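Updated 25/06/2026

Most of what gets written about plate racks is written by people selling plate racks. We run the kitchen swap shelf in Ornstead, where racks come in barely used almost as often as they go out, so we have doubts. These are the questions we get asked most, with the answers we give over the counter.

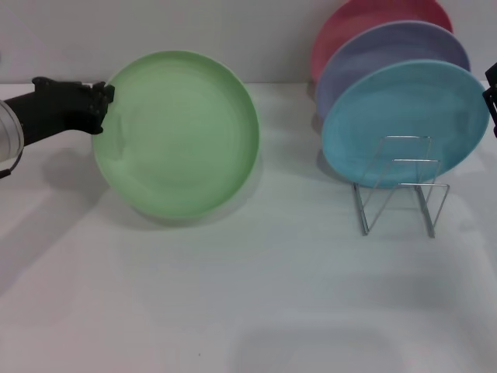
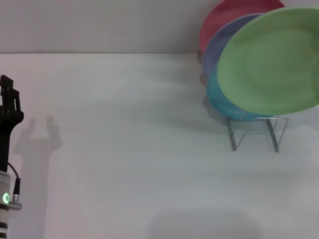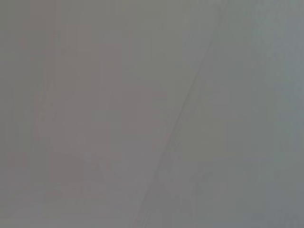
## Racks

### Do I need a plate rack at all?

Probably not. If your plates stack flat in a cupboard and you can reach them, a rack solves nothing. It makes sense if you eat off the same few plates every day, if your only free cupboard is too high, or if you dry dishes by hand and get tired of the towel. "It would look nice on the counter" is the reason people give us most often when they take one. It's also the reason we hear most often when they bring it back.

### Isn't a small wire stand too flimsy?

Some are. Put your everyday plates in it, all of them, and nudge the front one with a finger. If the legs skate, it's a display stand and should be sold as one. Legs that splay outward do better than straight ones, at least on the racks we've handled. Rubber feet help until they fall off, and they do fall off.

The Zenex folding rack passes the nudge test when it's full. With one dinner plate in the front slot it tips toward you. The box says "rock steady," and we'd like to know who they asked.

### How many plates will it hold?

Fewer than the box says. Makers appear to count with thin, flat plates that have no rim. Anything with a raised edge takes up more room, and deep plates can take two slots. Bring one of your own plates to the store and try it. If the staff look at you funny, let them.

### Is a more expensive rack better?

We've had racks that cost 2 dollars at a yard sale and racks that cost 60 new, and after a year of sink water we had trouble telling which was which. Look at the joints. If the coating is chipped where two wires meet, rust will start there. Shiny wire hides this well under store lighting, so tilt it and look underneath.

### Can the rack go in the dishwasher?

The Kim rack says yes on the label. Ours came out with spots at every weld, and we now wash it in the sink. Another brand may do better. We wouldn't bet a rack we liked on it.

## Plates

### Do colored plates fade?

The claim on most packaging is that they don't. Our own green ones have gone paler since we got them, though we never kept one back to compare, so take that for what it's worth. If it bothers you, buy light colors to begin with. Mint, lavender and light blue have less to lose than a strong red.

### What about scuffs on a matte finish?

They show. A matte plate picks up gray marks from forks and from other plates, and on a pale color you'll see them from across the table. Baking soda on a damp cloth gets some off. The "miracle" cleaners get the same ones off for more money. Scuffs that are really scratches will stay, whatever you put on them.

### Is there any point in giving each person a color?

This gets recommended all over the place as a way to make children wash their own dishes. Ours learned to use someone else's color. It does help with allergies, when one plate has to be kept apart, and there we'd do it without arguing.

### Are the Gato plates unbreakable, as advertised?

No plate is. We were told they'd been dropped 400 times in testing, with no mention of how high or onto what. One of ours cracked on a tile floor in May, from counter height. They're decent plates. Just ignore the sticker.

## Putting plates away

### Which slot do you fill first?

The back one. Filling from the back means you aren't reaching over a plate to place the next, and the fanned row leans the same way all along. If you start at the front you'll knock something sooner or later.

Hold each plate by the upper part of the rim and lower it until the bottom edge finds the wire. Let go after it leans, not before.

### Do they dry faster standing up?

The flat part does. The bottom edge sits in whatever ran down to it, so that bit stays wet the longest. Wipe it before the plate goes in the cupboard or you'll have a ring on the shelf liner. Articles that promise "no towel ever again" skip this.

### Can I leave clean plates out in the rack all week?

You can, and if you use them daily there's no harm. Near a stove they get a greasy film that you won't notice until you wipe one. Plates you use twice a year belong behind a door.

### Should big plates go behind small ones?

We think so, and it's easier to see what you have. There are people who prefer the opposite for weight. Try it both ways with your own rack and keep whichever doesn't wobble.

### Will you take my old rack?

Yes, if it stands up by itself and isn't rusted through. Please rinse it first. We don't take single plates with chips, even very small chips, and we can't hold items for anyone.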